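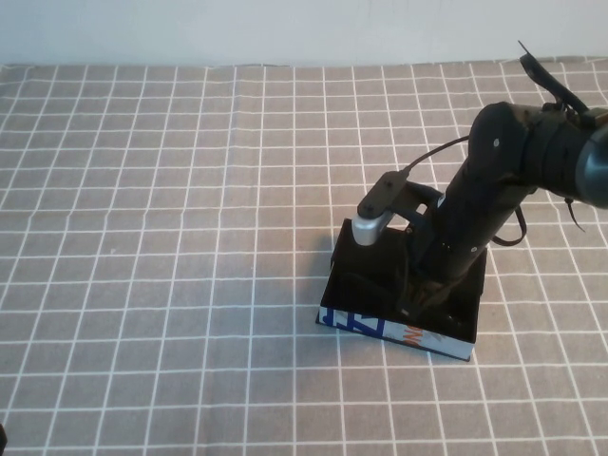
Helping at a riding program with no horse experience: what should I expect?

Stalby Community Board > Helping Out > Animals and Riding

istness_marta
I hope this is the correct section. English is my third language, so please excuse me if something sounds strange.

In November I will begin to help at a therapeutic riding program near Stalby. It is for children and teenagers with different disabilities. They told me I will be a side walker, which means that I walk next to the horse and keep a hand on the rider when it is necessary. I had one short training evening with Hiyori Ishida, the instructor, and she was very clear and patient. But I have never worked with horses before and I have many questions.

First, how tired will I be? I am 58 and I walk every day, but not on sand. Second, what do you do when a child does not want to get on? And third, is it normal that I am a little afraid of the horse? His name is Genier and he is much bigger than I imagined.

paddock_left
Welcome! Sand is hard the first few weeks. Get boots with an ankle and a small heel, not running shoes. Your calves will complain and then they will stop complaining.

Genier is the easy one, by the way. I walked with him for two seasons. He leans on people a bit when he stands still, so keep your feet away from his.

oatmeal77
Fear is fine. Tell the instructor about it, though. I kept quiet about mine and they gave me the leader position on my second day, and I was holding that rope like it was a snake.

For a child who does not want to get on: it is not your decision and also not your problem. The instructor decides. We had a boy who only brushed the pony for 4 sessions. On the next one he asked for the helmet himself.

grete_k
I want to disagree a little with oatmeal77. Of course the instructor decides, but the side walker is often the person the child looks at. If you stand there with an impatient face, the child sees it. So I would say it is partly your problem.

Also please learn the thigh hold properly. Many new people squeeze. You lay your forearm across the thigh and hold the front edge of the saddle, and you are heavy only when the rider slips.

oatmeal77
Fair, I wrote it too short. I meant that she should not try to persuade the child. I have seen helpers promise candy.

istness_marta
Thank you all, this is very useful. grete_k, Hiyori showed us this hold but on a wooden barrel, and I was not sure if I did it with the correct arm. Is it always the arm nearest to the rider?

grete_k
Yes, nearest arm. When it gets tired you ask to change sides. The horse must stop first, then one walker changes and after that the other one. Never both at once, or the rider has nobody.

Ayaaba_barn
Different opinion on the thigh hold. At our place we use it only when the instructor asks for it. If you hold everybody all the time, the rider does not find their own balance, and balance is half of why they came. We have a girl who rode with two side walkers, then one, and now there is only a leader. With hands on her all the time I don't believe she would be there.

grete_k
I did not say all the time. But for a beginner helper with a rider she does not know, I prefer too much support to too little.

Ayaaba_barn
And I prefer that she asks which one the rider needs. It is in the rider's notes, or it should be.

paddock_left
You are both telling her to ask Hiyori, so ask Hiyori :)

One more practical thing. Don't talk too much. It's the mistake I made. The child is listening to the instructor, to me, to the other walker and to a parent at the fence, and it is too many voices. When the instructor gives a task, I count to five in my head before I repeat it.

istness_marta
I talk a lot when I am nervous, so I will write this on my hand.

Another question, if it is allowed. The paper says that lessons are 45 minutes, but also that I should come one hour before. What happens in this hour?

oatmeal77
Mud happens. Bringing them in, brushing, picking hooves, finding the right saddle pad, which is always under the wrong one. You don't have to do the hooves until someone has shown you. Come anyway, it's the best way to get used to the horse when no child is on him.

istness_marta
Small report after my first afternoon. I walked for 3 riders and my legs are like wet bread. I asked about the hold, and for two of them it was only a hand on the ankle, for the smallest one the full thigh hold. So grete_k and Ayaaba_barn were both right, I think.

Genier stood on my foot one time. The boots were good.

grete_k
Well done. Drink something and put your legs up. See if they let you walk on the other side next week, so that your arms get the same work.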